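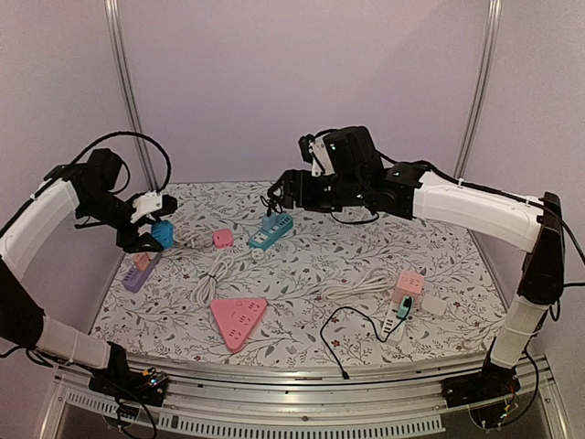

Can I plug one power strip into another if the total load stays under the limit?
Leave it out of the plan, even when the math works. The first strip and its plug carry everything downstream, and the numbers people bring me for "total load" are usually guesses.

Extension cord and power strip check, Skusudside workshop building
Done in December, before the heaters come out

1. Rating label present and readable on every strip
Partly. The Floltow strips are labeled. Two strips from the front office have labels rubbed blank. Removed. I was told they are "the good ones." Based on what?

2. No strip feeding another strip
Fail. Found behind the copier, same place as last time. The last report says "corrected."

3. Heaters plugged straight into the wall
Fail. The 2000 watt heater in the packing room runs off a strip. The strip is marked 3000 watts, and I was shown this as if it settled the matter. I don't know who tested that figure or with what. Move the heater.

4. Cords fully unwound in use
Pass on the day. I doubt it stays that way once the reel goes back under the bench.

5. Plugs and sockets free of browning, cracks, loose pins
Pass, except 3 socket cubes that grip poorly. Bin them. Please don't put them back in the drawer.

6. Surge indicator lit
Lit on all Xiao units. A light tells you the light works. Ask for the purchase date, and replace if it can't be found.

7. Cords clear of doorways and rugs
Fail at the side door. The Collar cord cover is fine but too short, and the cord sticks out at both ends.

8. Test button on the outlet by the sink
Tripped and reset at 4:15 p.m. Pass.

Items 2 and 3 to be rechecked without notice. Item 7 needs a longer cover or an outlet on that wall, and I'd take the outlet.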